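Home economics, Unit 4: Portions and plates
Reading time: 3 min
Search this course
Shares 54

In the last unit we read labels. Now we come to the question how much food is one portion, and why two persons at the same table give different answers.

A portion is the amount which a person takes at one time. A serving is the amount written on the packet. Please keep these two words apart in your homework, also when the newspaper mixes them.

The Hekel worksheet asks you to write down what you eat in one day, first by eye and then with the kitchen scale. Most students write too little for oil and cheese, and too much for salad. The size of the plate plays a part here – the same spoon of rice looks small on a wide plate and generous on a narrow one.

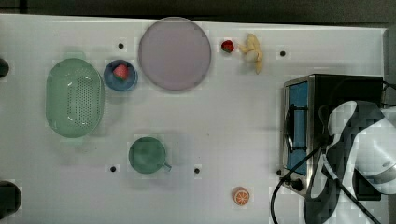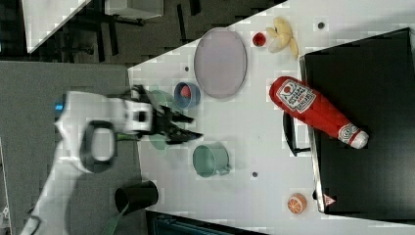

Plates of different sizes on a white table.

For the calculation we use the kilojoule. One small meal in the Boseck table has 1,349 kJ, and the larger one has 3,379 kJ. To change kilojoules into kilocalories, divide by 4.184 and round at the end, not in the middle.

Fruit is counted by weight without the peel or the stone. If your apple is 289 g before cutting, weigh the core afterwards and take it away from the first number.

Homework for March: finish the Hekel worksheet, both columns. Read the Pillay chapter on children's portions as far as the second table. Bring your own bowl from home – we will measure how much water it holds.

Comments (2)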